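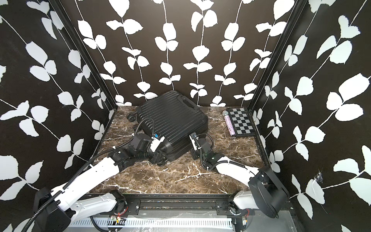 Black case, brown marble, leafy wallpaper. Shut, for now.

Packing again (badly)
by Teun Smits, June
4 min read

Quick one because I still have socks to find. Going to Treltbridge for Dirk's thing, two nights turned into nine, and I said I'd write down how I pack now since three of you asked after the last post and I never answered.

So. Hard shell. I was a soft bag person for years, the floppy kind with the outside pocket you stuff a magazine in. Loved that pocket. Then the bus to Flascombe, rain the entire way, bag in the hold next to somebody's leaking cooler, and every shirt I owned smelled like shrimp until Easter. Done with fabric after that.

Hard shell rules are different though. No outside pocket, no squishing it under a seat, and you can't do the thing where you lean on it and the zipper sort of forgives you. Also you have to lay it down flat to pack, which takes up a silly amount of floor. Bed is no good, mine sags and the stuff all slides to the middle. Floor every time. Marble's lovely and cool on the knees for two minutes and then it is murder. Fold up a towel.

What goes in, in order:

Shoes first, at the wheel end. When you stand the case up the heavy stuff is already at the bottom and doesn't come down on your shirts. Took me far too long to work that out. Socks inside the shoes. Charger inside a sock, then forget which sock.

Pants flat across, legs hanging out over the side. Shirts rolled on top. Then fold the pant legs back over the whole pile like you're closing an envelope. My aunt in Tudlow does it this way and she has not owned an iron since the nineties.

Other half is for the junk. Wash bag, rain jacket, the book I won't read, presents. I try to keep that side light, it's the one that flops open on you and spills everywhere. Wash bag gets a second plastic bag. Yes even if the lid is tight.

Then close it and press all along the edge before you zip. Don't just yank. I killed a zipper yanking, and Mertens (the repair place by the station) wanted 60 to replace it when the whole case cost me 70. Bought another case. Felt bad about it for a week.

The ridges, since someone asked: I like them. Smooth shiny ones look great in the shop and like a skating rink after one trip. Grooves hide the scratches, or at least the scratches go in the same direction. Only downside is stickers won't stay on. And black is a dumb color for a suitcase, I know, there are more than 1000 of them on every carousel in the world. Tie something on the handle. I use a bit of orange yarn, which I've not found yet, it's on the list after the socks.

Spinner wheels are great indoors, useless on cobbles. Treltbridge is ALL cobbles. Will be dragging it up the hill on two like an animal. Pull hair out of the wheels before you go, tweezers, disgusting job, five minutes, rolls like new.

Stuff I always forget so I'm putting it here where I'll see it:

nail clippers
the good pen
pajama bottoms
a bag for dirty laundry (use the one the shoes shoud be in)
Dirk's casserole dish, had it since last summer

The dish is not going to fit. I've tried it on both sides. Might have to wear the jacket and carry the dish on my lap, which Dirk will enjoy.

Ok. Taxi's at six in the morning and I haven't eaten. More when I'm back, with the soup recipe I promised, definately this time.

3 comments

Dirk Timmermans
You have TWO of my dishes. The blue one as well.

marloes_k
Trying the pant leg envelope thing tonight. Do you do the same with a dress or just roll it?

Teun Smits
@marloes_k roll it, but put it in a dry cleaning bag first, slides around and doesn't crease as much. @Dirk no comment on the blue one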